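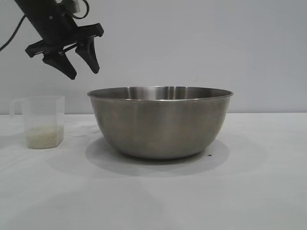 4. Setting up your proving box

I've had my Maditora going on the kitchen worktop since June and I love it, but the leaflet is a bit thin, so these are my own steps!

4.1 Unfold the base until both side catches click. Mine needed a good shove the first time.

4.2 Slide the water tray in with the lip facing you and pour in 100 ml of warm tap water. I used to fill it right up and got soggy dough — don't do that.

4.3 Drop the rack in and put your bowl on it. Anything up to 200 mm across fits nicely (my big mixing bowl doesn't, sadly).

4.4 Close the lid, plug in and turn the dial to 2. Leave it for roughly 2 hours with a plain white dough. Rye takes me longer, and I just keep peeking.

Note: Pavithra Kandasamy wrote to me from Bulthorpe to say hers runs warm on that setting, so she keeps the dial at 1 and waits. If your dough smells boozy, try her way.

Caution: unplug it before you take the tray out. The plate underneath stays hot for a good while and I have the blister to prove it.

4.5 Tip the water away and leave the lid propped open overnight. I forgot once before a weekend away and the smell was awful.

Steps for the older folding model are in section 5, with Dae-han Ham's notes on swapping the lid seal.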